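Commuter e-bike with hub motor or mid-drive for a hilly ride?

stindel_rider
Posted Wed 23 August

I ride 17 km each way to work, mostly bike path, then a long climb up through Brulcombe at the end. My old hardtail has had it and I want an e-bike before September. The two I can get locally are the Orov with a rear hub motor and the Juška with a mid-drive. The Juška costs $300 more. I'd have panniers on and I weigh a fair bit. Is the mid-drive worth it? Also, I have to carry the battery up a flight of stairs to charge, so weight matters.

pathside
Get the mid-drive. Hubs are rubbish on hills.

gravelandtea
It depends on the climb. A mid-drive works through your gears, so you can drop down and keep the motor spinning at a decent rate. A hub motor doesn't care what gear you're in, and on a long grade with a load it will slow down and get warm. If the steep part is short, the Orov should manage. For a proper climb every day I'd pay the extra.

The other side of it is wear. Mid-drives are harder on chains and cassettes. Check the chain with a gauge every month and replace it early - a chain is cheap and a cassette isn't. Tyres matter too. I run 50 mm at fairly low pressure and it takes the sting out of the rough sections.

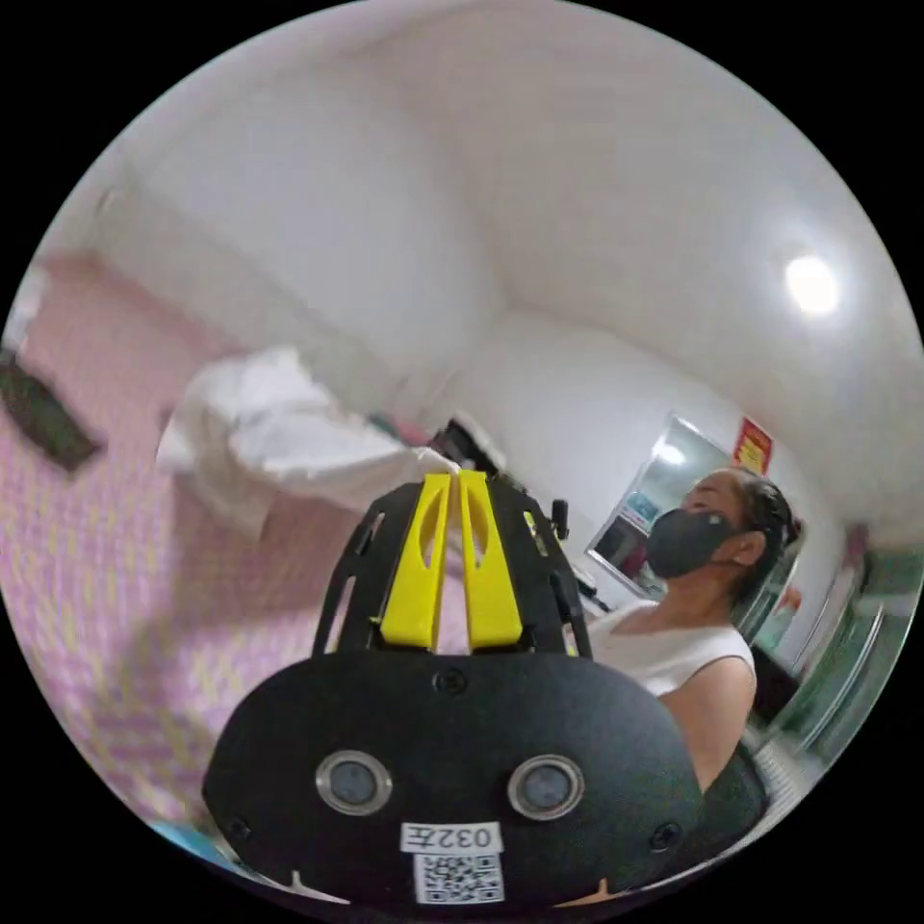
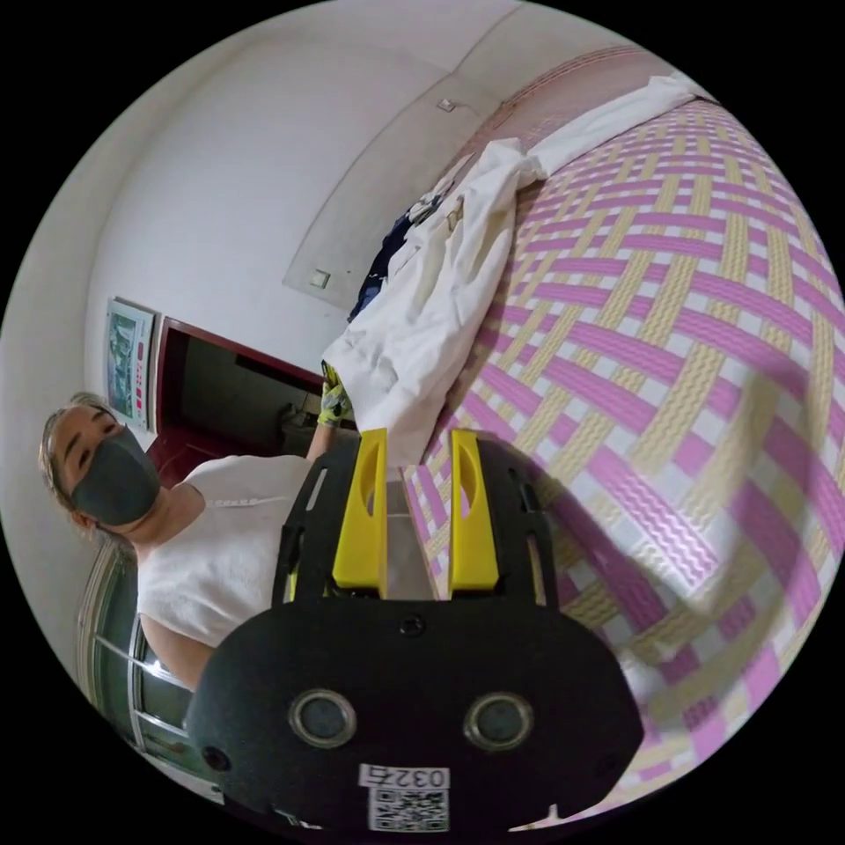
Top: yellow fingers, upright. Bottom: work glove and white cloth.

For the stairs, ask the shop to take both batteries out so you can hold them. Some come off with one hand and some need a key, a lever and a bit of swearing.

Stindel Cycles let me take a bike home overnight when I was choosing mine. Ask if you can do the same, and ride your actual route with your panniers full.

hubfan34
I disagree with the first reply. I've had a hub motor for years and the only trouble has been a broken spoke. The rear wheel is a pain to get off for a puncture because of the cable and the axle nuts, so carry the right spanner. I'd put the $300 towards good lights, mudguards and a decent lock. My climb isn't as long as yours though.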